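Frequently Asked Questions

Who was Kęstutis Vasiliauskas?
He was a teacher, translator and collector of dialect words. He was born in a small town near the coast, and at home the family spoke two languages. He started teaching while he was still a student, and he kept a notebook of unusual words from his pupils. These notebooks are the base of our archive.

What is in the archive?
It has 3076 word cards, his lecture notes on phonetics, and letters to other teachers. There are also 60 poems, most of them never printed. The cards are in boxes by sound, not by alphabet, as he left them.

Did he publish any books?
Yes, two. The first is a grammar for evening students, printed by the Roltbridge press in 900 copies. The second is a collection of children's rhymes with the title Alleo. Both are out of print, but our reading room has them.

Who wrote the biography on this site?
It was written by Tõnu Krūmiņa, his former student. He used the letters and also long talks with the family. If you find a mistake in it, please write to us — we correct the text every November.

Why is his name spelled in different ways?
When he taught abroad, the school typed his name without the special letters. Some of his articles are signed only "K. Vasil." In our catalog all of these are under the full name.

Can I listen to the recordings?
Some of them. The tapes from his pronunciation course were copied by the Brilik sound studio and can be heard in the reading room with headphones. The private tapes stay closed by wish of the family.

May I quote from the letters?
For short quotations, up to 2000 characters, you need only to name the archive. For anything longer, please ask us first in writing.
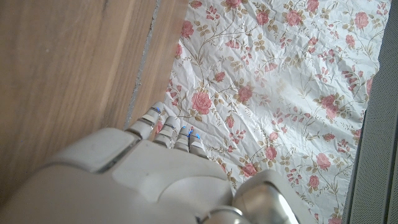 How do I order a copy of a word card?
Send us the number of the card and your postal address. We answer usually in two weeks, in summer it takes longer.

Is there a prize in his name?
Yes, the Cruzado prize for young translators was renamed after him. Applications go directly to the jury, and we do not receive them here.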